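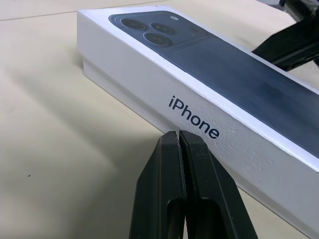 4. Originalkartons annehmen, prüfen, einlagern

Gilt für alle Telefonkartons, die über Plultimetti reinkommen oder aus den Filialen zurückgehen. Für Tablets und Zubehör siehe Abschnitt 5. Die Bedienung von Tamuno (Lagerprogramm) wird in Abschnitt 2 erklärt, hier nur die nötigen Masken.

4.1 Was auf den Tisch gehört

Heller Tisch, sauber, sonst nichts drauf. Weiße Kartons nehmen jeden Abrieb an -- Kaffeebecher, Kuli, Klebereste vorher weg. Bereitlegen:

Mikrofasertuch, trocken
Etikettenbogen Fonness, ablösbar
Seidenpapier
Umkarton Größe 2
Handscanner, geladen

Kein Cuttermesser am Originalkarton. Auch nicht "nur kurz". Messer nur für den Versandkarton außen, und dann flach führen.

4.2 Annahme

1. Versandkarton öffnen, Füllmaterial raus, Originalkarton mit beiden Händen herausheben. Nicht am Deckel ziehen. Der Deckel sitzt stramm, rutscht aber mit dem Gewicht des Geräts langsam ab.

2. Karton flach hinlegen, Deckelbild nach oben. Nicht hochkant abstellen, fällt um.

3. Deckelbild mit der Bestellung vergleichen. Farbe und Kameraanordnung. Bei dunkelblauem Rücken und drei Linsen in Tamuno "Blau / 3 Linsen" anwählen, sonst passende Zeile. Modellbezeichnung NICHT nach dem Bild eintragen, nur nach dem Aufkleber auf der Unterseite. Bilder mehrerer Baureihen sehen sich sehr ähnlich.

4. Karton wenden, Aufkleber scannen. Piept zweimal kurz = erfasst. Ein langer Ton = Nummer schon im System, Karton zur Seite und weiter mit 4.6.

5. Karton zurückdrehen, Deckelbild wieder oben.

Hinweis: Auf der langen Seite steht bei diesem Karton nur der Schriftzug "iPhone". Der reicht für die Einlagerung nach Marke, nicht für die Modellzuordnung.

4.3 Sichtprüfung

Reihenfolge immer gleich, sonst wird eine Seite vergessen.

1. Deckel oben. Kratzer, Druckstellen, Fingerabdrücke. Gegen das Licht kippen, auf dem glänzenden Druck sieht man sie sonst nicht.

2. Weißer Rand rund ums Deckelbild. Vergilbt? Fleckig?

3. Lange Seiten, beide. Besonders rechts und links neben dem Schriftzug schauen. Kleine Schrammen und Dellen wie auf dem Karton oben im Bild zählen als Befund, auch wenn Ecken und Kanten in Ordnung sind.

4. Kurze Seiten.

5. Naht zwischen Deckel und Unterteil. Soll rundum gleich schmal sein. Steht der Deckel auf einer Seite hoch, nicht zudrücken -- erst 4.5 lesen.

6. Unterseite. Aufkleber vollständig, lesbar, nicht überklebt.

Achtung: Fingerabdrücke nur trocken abwischen, in eine Richtung, ohne Druck. Glasreiniger und Alkohol machen matte Stellen. Dellen nicht ausreiben und nicht mit dem Daumennagel glätten, wird nur schlimmer.

4.4 Zustand eintragen

In Tamuno Maske 9 öffnen. Eine Stufe wählen:

A -- ohne Befund
B -- leichte Spuren, Fläche glatt
C -- Schrammen oder Dellen auf einer Seite
D -- mehrere Seiten betroffen, Ecke eingedrückt oder Karton offen

Im Zweifel die schlechtere Stufe. Hochstufen kann die Filiale später selber, runterstufen gibt Rückfragen.

Bei C und D zwei Fotos. Eins schräg von oben, so dass Deckel und beschädigte Seite zusammen drauf sind. Eins nah auf die Stelle. Ohne Blitz, der frisst auf weißem Karton alles weg, gerade flache Dellen sieht man dann garnicht mehr. Licht von der Seite ist besser.

Freitextfeld kurz halten. "Lange Seite, rechts vom Schriftzug, Schrammen" genügt. Keine Vermutungen, woher der Schaden kommt.

4.5 Deckel steht hoch

1. Karton flach auf den Tisch, Hände weg, kurz warten. Oft ist nur Luft drunter.

2. Steht er immer noch, mit zwei flachen Händen an den kurzen Seiten führen. Nicht oben auf das Bild drücken.

3. Geht er nicht runter: Stufe D, Foto, Sperrfach. Nicht öffnen. Öffnen darf nur die Prüfstelle Hirnia.

4.6 Nummer doppelt

Zuerst Bestand 421 aufrufen (Rückläufer). Liegt die Nummer dort, auf "Wiedereingang" gehen und normal weiter ab 4.3. Liegt sie nicht dort, Karton sperren und Meldung an Hirnia. Gesperrte Kartons kommen nie mit den anderen ins Regal, auch nicht über die Mittagspause.

4.7 Verpacken und Einlagern

1. Einen Bogen Seidenpapier um den Karton, Enden einschlagen, nicht kleben.

2. In Umkarton Größe 2 legen, Deckelbild oben. Darf nicht rutschen. Wenn doch, Seidenpapier an den kurzen Seiten nachstopfen.

3. Fonness-Etikett auf den UMKARTON. Niemals auf den Originalkarton, auch die ablösbaren ziehen nach ein paar Wochen den Glanz mit ab.

4. Umkarton scannen, dann Fach scannen. Reihenfolge nicht vertauschen, sonst bucht Tamuno das Fach auf den vorherigen Karton.

5. Höchstens fünf übereinander. Stufe C und D immer zuoberst.

Das Regal fasst 3.496 Umkartons, im August waren fast 1.567 Fächer belegt. Platz ist also da, bitte nicht quer reinschieben oder zwei in ein Fach quetschen.

Achtung: Nicht direkt ans Fenster. Weiß vergilbt, blaue Drucke bleichen aus. Unterste Reihe bleibt frei, dort wird nass gewischt.

4.8 Wenn was fehlt

Kein Seidenpapier mehr: sauberes weißes Packpapier geht, Zeitung nicht (färbt ab).
Keine Umkartons Größe 2: Größe 3 nehmen und auspolstern, in Tamuno Größe mit ändern.
Scanner leer: Nummer von Hand eintippen, zweimal, zweite Eingabe ohne auf die erste zu schaun. Akku danach sofort in die Ladeschale.

Weiter mit Abschnitt 5, Tablets und Zubehör.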